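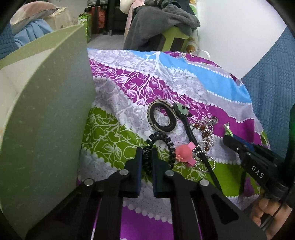
Hair ties and headband on the printed cloth, ready for sorting.

How to sort out a tangle of hair ties and jewellery (and make it stay sorted)

Posted 2019-08-16 by Elsie Kereama. Filed under: small stuff, bathroom

Quick one today as I'm between loads of washing. Had a few emails after the April post on scarves, asking what to do with all the little bits. Hair ties, bangles, odd pendants, the headband you wear twice a year. Same method every time. Takes me one cup of tea.

What you need

A cloth. Bright and patterned is fine, I like a busy one, but if your jewellery is mostly tiny and silver go for plain dark so you can find it again.
A shallow drawer or tray. Mine is 300 mm wide and 288 deep. Measure yours BEFORE you buy dividers, I didn't.
Small boxes or dividers. I use the Kerell ones, 70 mm square. The Darkel ones are nicer looking but too tall for a bathroom drawer.
A cardboard tube or a mug tree for bangles.
Old toothbrush, tweezers, a bit of dishwashing liquid.

Step 1. Tip it all out

Everything. Drawer, toiletries bag, bottom of the handbag, the dish by the front door. Onto the cloth, not the bare bench. Things roll. I do mine on the bed with the cloth thrown over the doona, lumps and all, then gather up the corners if someone needs the bed back.

Step 2. Hair things first

Pull out anything that goes in hair. Three heaps:

Stretchy: coil ties, plain elastics, wide fabric bands
Stiff: headbands, alice bands, combs
Clips: anything with a spring or a snap

Coil ties go stretched and sad after a few months. Before you bin one, drop it in a mug of hot water (not boiling) and leave it for a couple of minutes. Most of them pull back in. Lift it out with a spoon and dry it flat on a towel. If it's cracked, or the ends have come apart, chuck it.

Wide bands: give it a stretch. If it stays long it's finished.

Hair wound round an elastic comes off easiest with tweezers. Snip it along one side first, carefull of the elastic, and pull from the other.

Step 3. Bangles and pendants

Wooden bangles don't like water. Dry cloth only, then the tiniest dab of olive oil rubbed in and wiped straight off. Leave overnight before it goes near fabric.

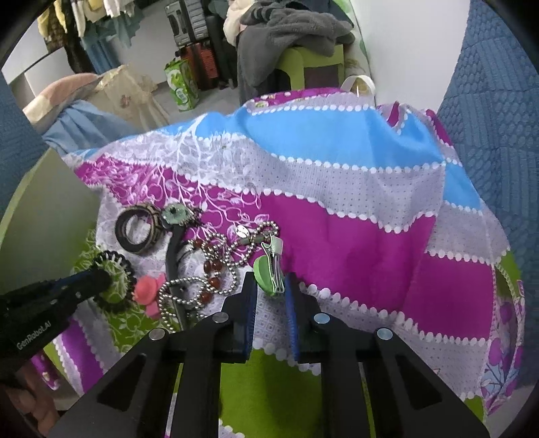 Pendants, lay them out flat with a gap between. Anything missing its cord or ring goes to one side for mending. Don't put it back in the drawer "for now", you know how that ends. I keep a Ladano tin for repairs, and when the lid won't shut I sit down and do the lot in front of the telly.

Metal and enamel can have a wipe with warm water and one drop of dishwashing liquid. Toothbrush for the fiddly edges. Nothing glued goes in to soak. Same for painted, same for anything with electronics-looking bits stuck on, which the markets are full of at the moment.

Knotted chain: on the cloth, drop of baby oil on the knot, two pins, patience. Don't pull the ends!

Step 4. Keep, give, bin

Be quick. Does it pinch? Give. Broken and you wouldn't pay to fix it? Bin. Never liked it but your aunty gave it to you? Up to you, I've still got mine.

Wash hair things before giving them away. Warm soapy water, rinse, towel. Op shops vary on whether they'll take them so ring first.

Step 5. Put it back

Stretchy ties in the front box, you grab them daily.
Clips snapped onto a strip of ribbon or stiff card.
Headbands over a jar, or a roll of kitchen paper lying down. They keep their shape and don't snag the rest.
Bangles on the tube. Mine's from inside a roll of wrapping paper, cut to 102 mm so it clears the drawer runners.
Pendants each in thier own box, or one long tray with a folded flannel underneath so they dont slide.

Line the drawer if you can be bothered. I used an offcut of Uçar cotton, pinked the edges, no sewing.

Step 6. The dish by the door

Keep it. It's going to happen anyway. Empty it when you empty the bathroom bin.

Questions I get

Can I do the hot water thing with fabric scrunchies? No, just wash them. Mesh bag, cold, out on the line.

Kids' clips with the glue gone? Craft glue, peg it overnight.

How often? Twice a year here. More if you've got teenagers.

Earrings are next, I've got a heap of them and no backs to match. Right, washing's beeping.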